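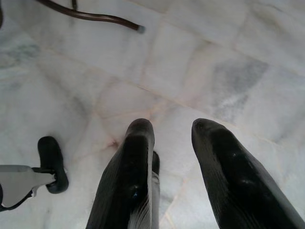 Cirklow Home Handling Pilot
Progress report to the Dolau fund, September

Prepared by Magdolna Lengyel, with corrections from Gaspard Gilbert, who asked that there be fewer adjectives

Where we are

The first draft of the operating rules for floor-level work in private homes is finished. It runs to 118 clauses. You asked for a short one. Marisol Tello has been through it with a pencil and believes it can lose a third without anyone getting pinched, and her cuts will be in the next version.

We have logged 1,383 runs against the draft. Each run sheet records the floor type, the speed setting, the operator's initials and any stop, planned or otherwise. The column headed "otherwise" has been more instructive than we would have liked.

What changed

Clause 14, on approach to hard floors, has been rewritten. The old wording told operators to descend "with appropriate care," and we found that every operator considers their own care appropriate. The new wording sets a slow zone for the last 10 centimeters, fingers open, no sideways travel.

Clause 22 now covers furniture legs. Uyên Đoàn pointed out that our obstacle list went into great detail on pets and said nothing at all about chairs. Operators must walk the area before a session and mark fixed legs and feet on the sheet.

Clause 31 requires existing stains and chips in the floor to be noted before the arm is powered. Cúc Ung drafted it after a long phone call with a homeowner. The call is not attached.

Trouble

Two sites are behind. The Trình apartment had no free outlet near the work area, and our own clause 9 forbids extension cords across a walkway. We are obeying clause 9 and regretting it. At Rirkico the emergency stop was mounted out of the operator's reach, so sessions there are on hold until it is moved.

Money

Spending is within the grant. The printing line is over, for reasons that 118 clauses will suggest.

Next

Marisol's cuts, a one-page card for operators, and a second reader for the run sheets. Gaspard would like the card laminated.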